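Surkside Returns for a Second Series

The celebrity dating show Surkside will be back on screens in March, and the producers have confirmed that the harbour house is staying. There had been talk over the summer of moving the whole thing to a villa abroad, but viewers wrote in to say they liked the rain, and the rain has won.

The new run has 60 episodes, shown nightly at 9pm, with a catch-up programme at the weekend. The reunion special will go out live in front of an audience of 200. Tickets for that are free and will be given out by ballot. Last time the ballot closed early, so put your name down as soon as it opens.

As for who is going in, we know a little. Two members of the pop group Athumani have signed up, although the group has not said which two. A former winner of the baking contest Trorel is also said to be in talks. The couple who left together at the end of series one are still together and were seen at the Gikier restaurant last month, sharing a pudding and ignoring the photographers outside.
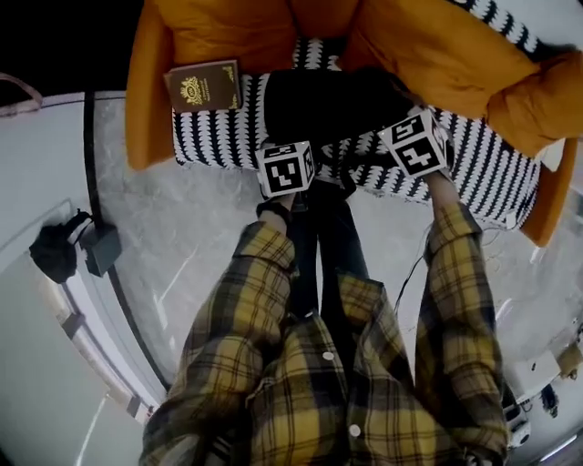
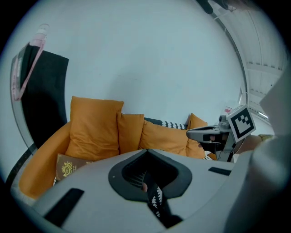

Gikier's manager would only say that the pair had booked under another name and stayed until closing. Readers have been less discreet, and one wrote to us that the couple were never the real story of series one, that the friendships in the kitchen were far better to watch, and that the producers should drop the weekly vote and let everyone stay to the end. We had 317 letters and messages on the vote alone. Most want it kept, but moved to earlier in the evening so that younger viewers can see the result.

The producers say they are looking at the timing. The prize stays the same, with £1000 added to the winning couple's chosen charity for each week they last in the house – a change that was asked for by the cast.

The full line-up will be announced the night before the first episode. We will print it in the next newsletter, along with the ballot details for the reunion. If you missed series one, all of it is still on catch-up until the end of February.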